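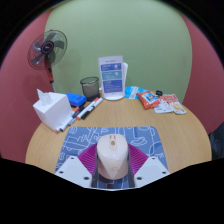
4. Practice Round With the Hand-Held Gripper

This section is for new members of the Rustside Robotics Club. Please finish Section 3 (charging and pairing) before you start. The work is done at the round table, with one member holding the gripper and one member at the laptop.

4.1 Prepare the table

1. Put the mouse pad near the front of the table and the mouse in the middle of it, buttons pointing away from you.
2. Leave the other items at the back: tissue box, pen cup, markers, snack packets, sign holder. They may lie in any order, also overlapping.
3. Switch off the fan. Moving air can shift the tissue and the light packets during a recording.

Note: Do not clean up the markers between takes. The Malhotra task list asks for a table with many things on it.

4.2 Record a take

1. Open Prara on the laptop and choose "New take".
2. Hold the gripper with both fingers open and wait for the short beep.
3. Move in slowly from the front, until there is one finger on each side of the mouse.
4. Close the fingers with light pressure. The ribbed pieces should bend a little – if they fold, you press too much.
5. Lift the mouse, wait for the second beep and put it back on the pad.
6. Open the fingers completely before you pull back.

A take must be shorter than 32 seconds. Longer takes are rejected by Prara and you have to record them again.

Caution: Keep your free hand behind the gripper. Do not hold the finger plates by the edges, and do not tighten their screws by yourself. Ask a senior member.

4.3 Save and check

1. Press "Keep" or "Discard". Discarded takes can not be restored.
2. Write the take number in the club log.
3. After 71 takes, stop and do the calibration again (Section 5).

Our goal for the Brerkance student challenge is 500 kept takes for each object.

Last changed: November 2020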